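How to read a federal plea agreement without a law degree

Quick one, got asked this again. You want to know what somebody pleaded to, and the news story only gives you two lines. Go get the document.

Step 1. Find the case number. Usually at the bottom of the press release. No number? Search the defendant's last name plus the district.

Step 2. Pull the docket on the court's records site. Look for "plea agreement" in the entries. Mine for the Zulusard reptile import case was entry 26. Sometimes it's sealed - then you wait.

Step 3. Skip to the factual basis. That's what the defendant admits happened. Everything else in the indictment is still just a claim, so keep the two apart in your notes. 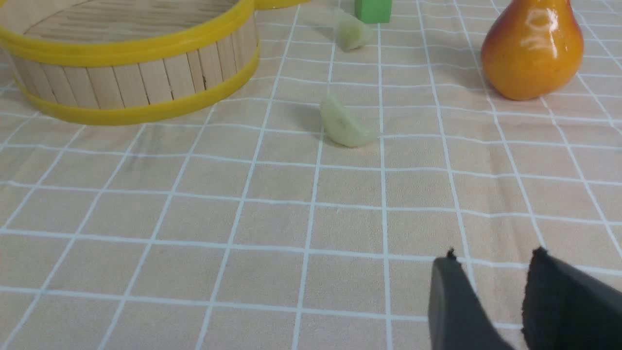 Bamboo steamer, yellow bands, checked cloth.

Step 4. Find the counts. A plea to one count out of several is common. Write down which ones the goverment agrees to drop, and when (normaly at sentencing).

Step 5. Maximum penalty vs. what both sides recommend. Different things! The max makes the headline. The recommendation is further down, and in most deals the judge isn't bound by it.

Step 6. Check for an appeal waiver, restitution and forfeiture. In Zulusard it was 87 geckos and a van, all on one page near the back.

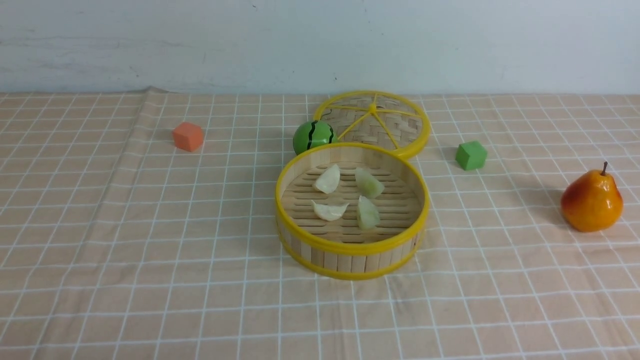

Can the defendant still back out after signing?
Sometimes. Before the judge accepts the plea it's fairly easy, after that they need a good reason, and after sentencing it's very hard.

Last step - save the PDF with the entry number in the file name. Thanks to Charmaine Nkuna for the docket tip. State court pleas some time in June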